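Home | Reviews | Storage and Benches | Tools | Archive | Contact

Compartment Boxes for Small Parts: Review of the Tasari Eight-Section Organizer

Feb 26, 2019

The Skastach teaching workshop reviews its bench storage each year before placing orders for the coming term. The present review concerns the Tasari organizer, a shallow plastic box with a hinged lid, supplied to the workshop by Ackermann. Boxes of this type are issued to students for holding screws, spacers, terminals and similar items while an assembly is in progress. The workshop purchased 58 units last June, and the findings below are drawn from their use at the student benches and in the parts room.

The box is sold in gray only. Its interior is divided into two rows of four compartments, and the partitions are thin enough that little of the tray is given up to them. The rows are not the same depth from front to back. Staff have adopted the practice of assigning longer fasteners to the far row and washers and nuts to the near one, and students have followed this without difficulty. The lid opens fully and lies flat behind the tray, so that both rows may be reached from the front.

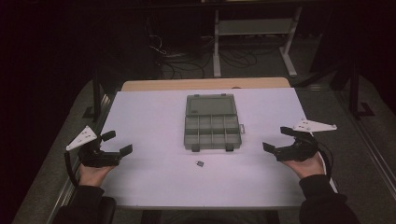

According to one bench supervisor, the flat lid is of less value than it first seems, as it doubles the space the box requires, and on a shared bench that space is usually wanted for the work itself. The supervisor would prefer a lid that lifts off. The reviewers accept the point in part. Where a board is laid over the bench, the open box takes up a good share of it, and students have been advised to close the lid once the necessary parts have been taken out. At individual stations the matter has not arisen.

The latch is satisfactory. It can be worked with one hand after a little practice, and it did not release when closed boxes were carried between rooms. The hinge was tested separately. One unit was opened and closed 2000 times over several weeks, after which the lid sat slightly out of line but continued to close. No cracking was found at the hinge tabs.

Retention of very small parts is the principal weakness. When a closed box was turned on its side and shaken, M2 washers passed over the partitions into neighboring compartments in 3 of the units tried. Larger pieces stayed in place. Users who keep mixed washers should store the box level or place them in small bags first. The Drondberg box, which the workshop used previously, performed better in this respect, although its compartments are fewer and its lid is stiff to open.

Labels adhere poorly to the lid. Printed paper labels began to lift at the corners within the first term, and vinyl labels are recommended in their place.

The workshop will continue to issue the Tasari box for bench use. It is not recommended for transport of loose hardware. An order for a further 300 units has been approved, with delivery to the parts room.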